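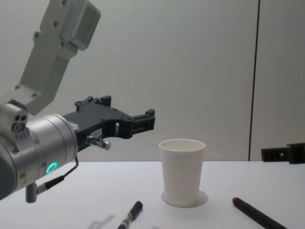
Cup-and-marker task, two arms, paper cup, markers on the table in front of it.

Two-Arm Cup Task: Frequently Asked Questions

Last updated Mar 8, 2025

We keep getting the same emails, so we've put the answers in one spot. Covers the method, the numbers and the files. Not a substitute for the paper, please still read the paper.

General

What is this project?
A study of how much a second arm helps when a robot learns from human demonstrations. Small objects, one table, short jobs. Main task is markers into a cup. We call the method Wetstead, after the street our old lab was on. It doesn't stand for anything.

What's the research question, in one line?
If you train one policy for both arms, do you need more demos than if you train the arms separately and let them share a signal?

And the answer?
Fewer, for us, on this task. Shared-signal version got to the same success rate with 3000 demos where the single big policy wanted 4000. Wouldn't bet on that ratio holding for anything with cloth or cables.

What's the shared signal?
Each arm has its own small policy. Every step, each one puts out a short vector that says roughly what it's planning to do next, and the other arm gets to read it. Nobody labels the vector. It's learned along with everything else.

Why markers and a cup?
Cheap, easy to reset, and harder than it looks. A light cup moves if you bump the rim. A marker is long, so a bit of error in the grasp angle turns into a lot of error at the tip. You can buy the whole task at a corner store.

Demonstrations

Who did the demos?
Six operators, all trained on the same practice set first. Each one had to pass a check before their runs counted toward the dataset.

How do you teleoperate it?
Leader arms. Operator moves a pair of small arms, the big ones follow. No VR. We tried a VR headset in May and people got sore necks and the data was shaky.

Do you throw out bad demos?
Only if the operator stopped partway or a camera dropped out. Fumbles and regrasps stay in. When we took them out the policy got worse at recovering from its own mistakes, see the ablation table.

What counts as success?
Marker in the cup, cup upright, both grippers clear, inside the time limit. All four or it's a fail. Leaning markers are fine.

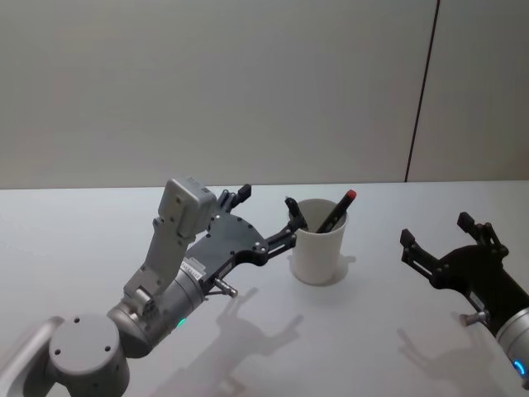
Photo: Wetstead project / Cliscombe Robotics Lab. Free to reuse with credit.

Does the marker have to go in cap up?
No. Red cap up like in the photo is OK, cap down is also OK. We did log the orientation so you can filter on it if you care.

What's the other arm for, if one arm can drop a marker in a cup?
Fair question, gets asked at every talk. Three jobs in the task set: steady the cup, pass a marker across when it's out of reach, or stay out of the way. Staying out of the way is a real skill and the separate policies with no signal were terrible at it. Most of their failures were two grippers wanting the same bit of air.

Results

How many test trials?
164 per method, same list of start positions for each. Positions were drawn up before any training was done and nobody tuned on them.

Were the evaluations blind?
Partly. The person resetting the table didn't know which policy was loaded. The person scoring did their scoring later from video, file names scrambled. But after a while you can kind of tell the methods apart by how they move, so call it partly blind.

What goes wrong most often?
In order:
Gripper clips the rim and the cup shifts.
Marker rolls during the grasp.
Both arms wait for each other. We call this the doorway problem. A short timeout mostly clears it but it's ugly and we say so in the paper.

Does it work with other cups?
Heavier mugs, yes, without retraining. Clear plastic cups, badly. The cameras have trouble with the rim and so does the policy.

Other colours of table?
Didn't test properly. Everything reported is on a white table against a pale wall. One afternoon of messing around on a dark bench went poorly, not in the results becuase it wasn't a proper test.

Did you compare with the Marquez baseline?
Yes, second row of the main table. We ran it with its default settings and then again with a longer action chunk, and reported whichever was better. If you got a different number please send us your config, we'd like to sort it out.

Can I say your method is better than Marquez?
On this task at this amount of data, yes. Please don't write it without those two bits attached.

Does the signal mean anything you can read?
Some of it. One of the dimensions tracks how close that arm is to closing its gripper. Another goes up when the arm is about to back off. Rest of it we can't make sense of. There are plots in the appendix, and we've tried not to oversell them.

Files and code

Where's the data?
On the Kakholm mirror, split by operator. Start with the small split. The full set is big and the downloads do time out, use the resume script.

What's in each episode?
Joint positions for both arms, gripper openings, camera streams, time stamps, a success flag and the operator number. No audio.

The time stamps don't line up between cameras?
Known problem in the first release. Fixed in the second one. If your download has no file called sync_notes then you've got the old one, grab it again.

Can I use it commercially?
Data yes, with credit. Code is research use only for now, we're waiting on the licence people.

What hardware do I need to train?
One decent graphics card and some patience. Running the trained policies is light, an ordinary desktop will do it.

Will it run on my arms?
Maybe. The policies expect two arms facing in toward the middle of a table and parallel grippers. Different arm, you'll need to remap the joints and colect at least a few new demos. Different mounting layout, you're better off starting over.

Can I send you my own demos to add?
Yes please. Format guide is in the repo. Check it with the validator script before uploading, we can't fix files by hand.

Is there a simulation version?
No. Contact between the marker and the rim never looked right in sim, so we stopped.

How do I cite this?
Use the entry in the repo, not the one from the workshop version. Workshop one has an old title.

My question isn't here.
Open an issue on the repo and tag it "faq". Email works too but it's slower.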